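Gimcombe Makers Help
Search the help site Go Advanced search

Breakfast task: toaster lever works, bread doesn't. How do we split up the practice time?

Print this page | E-mail this page

Posted by vatilo_club_parent, Thursday

I'm the adult in the room for a school robotics club, in the sense that I have the key. Our team entered the kitchen round of the Clustine student challenge. The robot has to pick up a slice of bread, get it into a toaster, push the lever, and later move the toast to a plate. The students chose this one in October over stacking blocks, on the grounds that blocks can't be eaten.

They drive the arm by hand to record practice runs and then train on the recordings. We have 600 runs so far. The lever is going pretty well. The bread is a disaster - the arm heads for the slot with great confidence and stops just short of it, like somebody who has forgotten why they came into the kitchen.
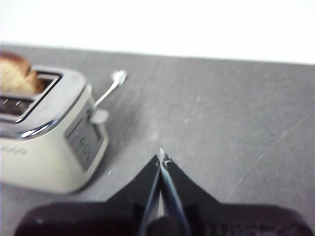

The students are split on what to do next. Half want to record another 120 full runs, start to finish. The other half want to stop and record only the bread part, over and over. I have been asked to break the tie and I teach geography. Which is it? We have 18 club sessions left before the round, and one of those is the pizza party, so call it what you like.

Print | E-mail

Posted by raudsepp_bench

Bread part only. I mentored a team through the same round and we burned most of a term on full runs. Every full run gives you one try at the slot and a whole lot of the arm wandering across the table, which your team already has 600 of.

Before you record anything, though, look at how the starting layouts were set up. Students are tidy when you don't need them to be. Ours put the toaster in exactly the same spot every time, squared up to the table edge, and the robot learned that spot by heart. Move it a hand's width and it tried to toast the air.
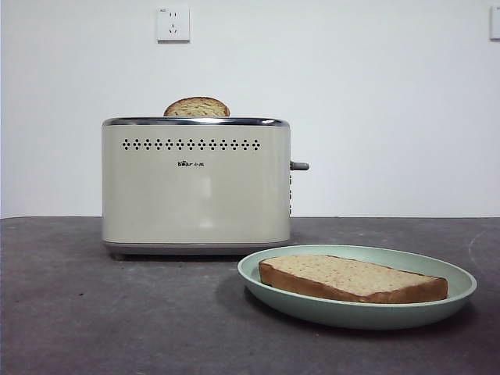
Layouts should be written down before anyone touches the controls. We kept a sheet with the toaster position, the plate position and where each slice began, and whoever was driving had to take the next line on the sheet whether they liked it or not. Going by your setup, with one slice standing in the toaster and the other flat on the green plate in front and to the right, I'd want a line for that, a line with the plate over on the left, a line with the plate farther back, and a few with the toaster turned a little so the lever isn't always pointing the same way. Your drivers will complain about the turned ones. Put those near the top of the sheet, or they will mysteriously never get done.

Also, throw out the bad runs. We had 700 at one point and were very proud of the number. Then we watched them. A good many were two ninth graders fighting over the controller.

To get the slices up off the plate, have them go in from the side of the crust and slow right down for the last bit. If the driver rushes it, the robot will learn to rush it, and it will do so with even less shame.

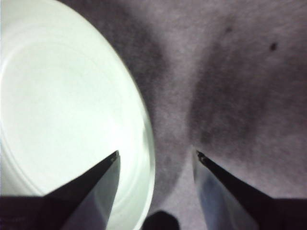
Keep each practice run short enough that the driver is still paying attention at the end of it. Ours swapped after every ten. Past that point you are mostly recording boredom, and the training does pick it up.

Once the bread part holds up from most of the lines on your sheet, go back and do a small batch of full runs so it gets used to the joins between the steps. Leave three or four sessions for that. It's where ours fell over.

Print | E-mail

Posted by clustine_alum_2

use stale bread. it keeps its shape better in the gripper and no one on the team will eat it

Print | E-mail

Posted by toomanyservos

Check the rules sheet before you commit to anything. The year we entered, the toaster had to be the one the judges brought, and ours had spent the whole fall getting to know a completely different toaster. We did very well on the written report.

I'd agree with the long answer above except for throwing out bad runs. Keep the ones where the driver misses the slot and then recovers. Those taught ours to try again instead of parking itself next to the toaster and waiting for the end of the school year.

Print | E-mail

Posted by vatilo_club_parent

Thanks, all. I read the long answer out loud at club and the bread-only half took it about as gracefully as you'd expect. The layout sheet has 18 lines on it now, one per session, though I doubt they'll stick to that. The stale bread has been approved. Rules sheet says bring your own toaster, so at least that's one thing I can carry.

Print | E-mail

Search the help site Go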